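Filed under: Diary, Films and telly

February 3, 2026

Finished the last episode of Sornska last night. Five series, and I have watched every one of them in the week it went out, apart from the second, which I caught up on when I had flu. I stayed up until gone midnight for it and was no use at work this morning.

I had been worried about the ending. The fourth series lost its way once the story moved to the island, and the long business with the harbour master's will never got going for me. The last two episodes put most of that right. The ferry crossing was very well done, almost no talking in it, and the music was kept low. I cried when the sister read the letter, and again when the house was locked up. The only part I disliked was the wedding, which went on too long and had a song in it.

I still think the third series is the best. The final one is second, then the first. I will probably start again from the beginning in the spring. 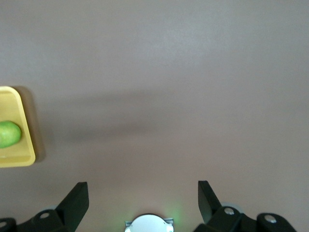
Vol. 2, p. 70

Rang my mother at lunch and we talked about nothing else. She thinks the brother should have been forgiven. I don't. She has not read the books, and in the books he is a good deal worse – he sells the boat as well as the land, and he lies about it to the priest. I can see why they left that out, as there would have been no time to do it properly.

Went to the Culloso after work to see if they had tickets left for the Gallmont reissue. They had up to five in the back row, so I took one. I last saw it on television with adverts in, and I remember the fog and the staircase but not who did it. The foyer has been repainted a dark green. Coffee has gone up again.

Home by seven. Soup, then two chapters of the book. I looked for something new to watch and gave up after half an hour. There is a trailer out for Lis, by the same writers, but it looked noisy and I switched it off before the end. I may try the first episode when it comes. Rain all evening, and the kitchen window is letting in a draught again.

Bed early.

Recent entries
Sornska, series five, first thoughts
Why I gave up on the Lis novels
A wet afternoon at the Culloso
Films seen in February
Books to take back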